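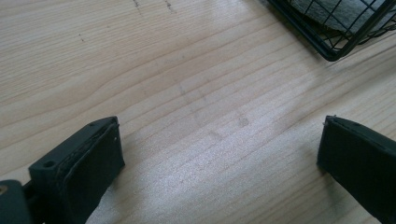

Combien de temps faut-il pour monter de Karell au col de Wondenine quand la neige est tombée toute la nuit ?
Deux heures avec un bon pas, le double si l'on s'arrête pour regarder, et moi je me suis arrêtée partout.

J'étais arrivée la veille par le dernier autocar, avec un sac trop lourd et la lettre de ma grand-tante pliée en quatre dans la poche. Elle l'avait écrite un mois de juin, à l'encre violette, et elle y parlait d'une cloche. Une cloche ! Au col, dans un endroit où il n'y a jamais eu d'église, ni même de bergerie. « Elle sonne toute seule quand le vent tourne au nord, et quand elle sonne, on entend jusqu'à Uldale que quelqu'un est passé. » Toute mon enfance j'avais cru que c'était une histoire pour endormir les petits.

Le 30 décembre 2022, donc, je suis sortie de l'auberge avant le jour. Quel froid, et quelle merveille ! La neige craquait comme du sucre, les sapins se tenaient raides dans leurs manteaux, et au-dessus des toits il restait assez d'étoiles pour voir où poser les pieds. L'aubergiste m'avait glissé un morceau de fromage dans la main en disant que le sentier comptait 719 marches jusqu'au premier replat, taillées par les gens de la mine Workneh, et que son père les avait toutes balayées au moins une fois dans sa vie. Je l'ai crue sur parole, j'avais le souffle trop court pour vérifier.

Au replat, le soleil m'est tombé dessus d'un coup. Toute la vallée fumait ! Karell n'était plus qu'une poignée de toits, la rivière un fil, et de l'autre côté, très loin, sous une barre de nuages roses, il y avait Uldale, que je n'avais jamais vue que sur une carte postale. J'ai mangé mon fromage debout en riant toute seule.

Ensuite le vent a tourné.

Je l'ai senti sur la joue gauche, puis dans le cou, et le sentier s'est mis à fumer lui aussi, de petites écharpes de neige qui filaient au ras du sol. Il restait 400 mètres. J'ai baissé la tête, j'ai compté mes respirations comme on me l'avait appris, et c'est là que je l'ai entendue. Un son rond, un peu fêlé, pas très fort. Puis un autre. Elle existait, la cloche de ma grand-tante, elle existait !

Elle pendait à une potence de fer rouillé, entre deux rochers, pas plus grosse qu'un melon. Sur le bord on avait gravé des prénoms, des dizaines, les uns si usés qu'on ne les lisait plus qu'avec le doigt. J'ai ôté mon gant. J'ai cherché longtemps, j'avais l'onglée, je soufflais sur mes phalanges et je recommençais, et je l'ai trouvé enfin, tout en bas, de la même écriture penchée que la lettre.

Je suis redescendue à la nuit. L'aubergiste m'a poussée vers le poêle, m'a servi une soupe aux raves si épaisse que la cuillère y tenait debout, et m'a demandé seulement :

« Elle a sonné ? »

J'ai dit oui, et elle a hoché la tête, très contente. Elle l'avait entendue de la cuisine, les mains dans l'eau de vaisselle.
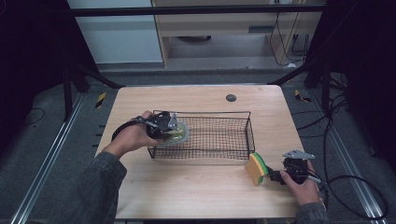 Une éponge et un panier grillagé, sur une table de bois clair.

Nous avons parlé jusqu'à ce que le poêle s'éteigne. Elle avait connu ma grand-tante, figurez-vous, elle l'avait vue partir vers le col avec un burin dans son tablier, 50 ans plus tôt, et rentrer les joues en feu. Demain je remonte. L'aubergiste m'a prêté le burin.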